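Can a machine plug in a cable yet?

Filed under: work, machines, small complaints

My sister asked me last month if she should wait to buy a new dishwasher, because "soon the robot will do the dishes anyway." She was half joking. I told her to buy the dishwasher. But the question stayed with me, and I have been collecting notes since then, so now you get them all together.

I should say first where I stand. I am not an engineer of robots. I worked for 13 years in server rooms and wiring closets, most of that time for Dulier, and for the last two years I do planning and purchasing for Carard, where my hands stay clean. So when people talk about chores for machines, I don't think of dishes. I think of patching.

If you never did it, patching is the work of connecting one port to another port with a short cable. It is the simplest thing in the whole building. You learn it in one morning. In August of my first year I did 154 of them in one long day, in a closet without air conditioning, and at the end the skin beside my thumbnail was open from pushing down the little clips. I was proud and also I never wanted to see a yellow cable again.

At home I have one robot, a vacuum from Yaman. It is good. I like it more than I expected. It cleans the kitchen and the hallway, and it gets stuck under the same radiator that I blocked with a shoe box (the shoe box is now part of our furniture). What the Yaman does well is that it doesn't need to hold anything. It pushes itself over the floor and the dirt comes in. If it misses a spot on one day, it may find it on the next. The floor forgives.

A socket doesn't forgive. This is the difference I try to explain to my sister and to some people at work, who see a video of a machine folding a towel and think that all the rest must be already solved. A towel can be folded badly and it is still a folded towel. A network plug goes in one way up, straight, with a small push, and you feel a click. With my own fingers I know from the click if it is in. In a noisy room I don't even hear it, I feel it. Also I don't look. When I was fast, I was looking already at the next port while my hand finished the last one.

And the cable itself is a problem. It is soft, and it remembers how it was rolled in the bag. You hold it near the plug and the rest of it pulls to the side. You hold it too far back and the plug turns its head away from you. Everyone who did this job has a way of pinching it just behind the plug, and everyone turns it over between the fingers one time to find the clip. I never thought of this as a skill until I tried to write it down as steps for a new colleague. I stopped at step 18 and we still had not touched the switch.

Now, at Carard we have a running discussion about automation. A supplier named Trenodine sent us an offer for a system that would handle cables in one row of racks. I read all the pages. The offer was written well, and the price made our finance person go for a walk. It promised a lot about the uptime and very little about what happens when a clip is broken, or when somebody before you has tied the whole bundle with tape. In every closet I ever opened, somebody had tied the bundle with tape.

My answer to them was: maybe, for a new room, where each cable is the same and nothing is behind anything. For our old rooms, no. A person with a flashlight is still cheaper, and the person can also say "this looks wrong" before touching it.

But I want to be fair, because I was too sure about some things before. Five years ago I would have said that no machine can hold a patch cable in a useful way. I would not say that today. Two hands is a good idea, for example. I use two hands myself when a plug is difficult — one to hold, one to bring it around. And soft cable between hard fingers is less of a comedy than it was. The part I am waiting for is the speed, and what happens on the 100th cable, when the port is in the bottom corner and the label fell off.

So for the sister: buy the dishwasher. For the closets: keep your flashlight, but look up from time to time.

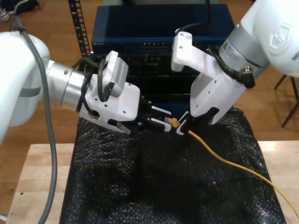

Yellow patch cable in the grippers, both times.
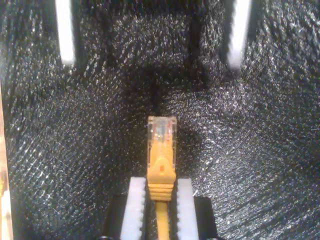 Posted by the author on 8th June | Work and machines | Leave a comment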